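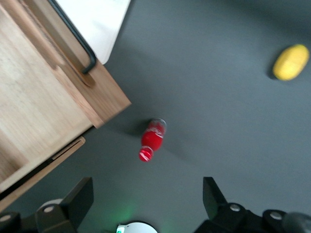

Segundo um leitor, o monóculo térmico congela a imagem sempre no pior momento, e a assistência respondeu que é normal. A resposta está correta. O congelamento vem da calibração de uniformidade: um obturador fecha-se diante do sensor e o processador recalcula o desvio de cada pixel. 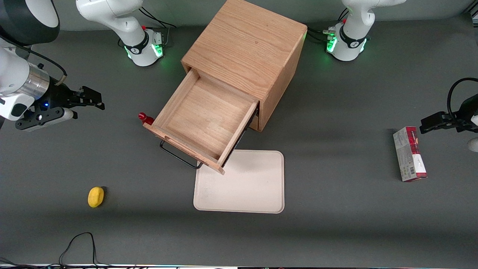

Gaveta aberta, em madeira clara, com puxador preto.

No Hunico, a calibração automática ocorre a cada 13 minutos com o sensor estabilizado - no arranque, o intervalo desce para cinco. O modo manual elimina a interrupção, mas o ruído de padrão fixo acumula-se e, a 170 metros, um javali confunde-se com o fundo.
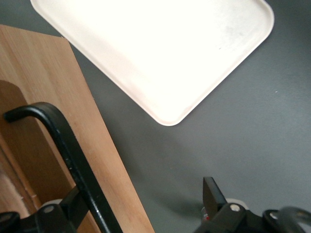
Texto: Redação Grasstead | 27 de junho de 2019

O Dunstan dispensa o obturador e corrige por software. Não há clique nem pausa. Em contrapartida, uma cena estática e de baixo contraste deixa imagens fantasma, visíveis quando se roda o aparelho.

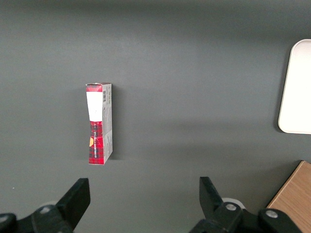 Caixa de cartão com topo vermelho e etiqueta branca.

A Timanico, que fornece o obturador do Hunico, especifica 3.000 horas de serviço. A peça é substituível.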